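Prepping a crawfish table indoors without wrecking the table?

Posted in Food & Entertaining

Emlyn Bowen
Having people over Friday for crawfish, 13 of us, and it's going to be inside because the forecast is garbage. Normally we dump everything on newspaper in the yard and hose it off. Now it has to be my light wood dining table, which is the nicest thing I own, and there's carpet under it. Carpet!! I know.

So what do I put down? Newspaper soaks thru, I tried that once with a pot of shrimp and the ink came off on the wood. Looked at the Pestance vinyl cloths but they seem thin. Also where do the shells go, and do I put sides out or keep them in the kitchen. Doing tomatoes, rice, rolls, nothing fancy. Need an answer kinda fast, shopping tommorow.

3 replies

Rilter
just eat in the garage

Bayu Teoh
Did this last October in a carpeted apartment, got the deposit back, so take that for what it's worth.

Get a big mat. One piece, dark, not a bunch of placemats, because juice finds every gap. Mine's gray and stains don't show. Leave bare table all the way around it, a hand's width or more, so nothing runs straight off the edge onto the floor.

Shells: big deep white plastic basin, on the mat, not on the floor. People miss the floor bucket. Every time. For 13 I'd put out 3 basins, one per stretch of table, and empty them before they're full. Smell gets bad fast in a closed room so tie the bag and take it out right away.

Sides go on the table but in something with walls. Shallow bowl for rice is OK if it's sticky rice, loose rice goes everywhere. Tomatoes can stay in the clear tub they came in, why wash another dish. Rolls stay in the bag till the last second or they pick up the smell.

Do a dry run with a few pieces before you commit. Lay it all out, see what you can reach from a chair.
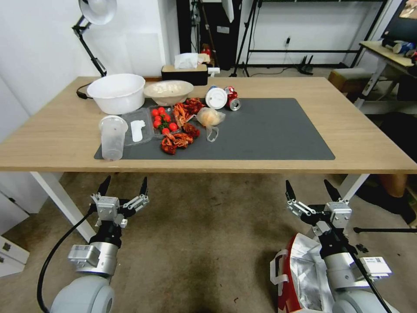 Crawfish in the middle, basin at the back, tomatoes in their tub, bag off to the right.

Only thing I'd change, tall plastic cups. Get knocked over by elbows. Short heavy glasses if you have them. And old bath towels on the carpet under the chairs, tucked in so nobody trips.

Emlyn Bowen
This is great thanks. Any mat brand? And do the towels actually stay put

Bayu Teoh
Mine's off the clearance shelf, no label left on it. Towels slide a bit, fold the edge under the chair legs.

Zaugg
Agree on the mat. I'd add, drain the crawfish really well before they come to the table, let them sit in the colander a few minutes. Most of your mess is water not shells. Also lemon wedges for hands, plus a roll of paper towels at each end. I wouldnt bother with the vinyl cloth, ours slid around and a butter dish went with it.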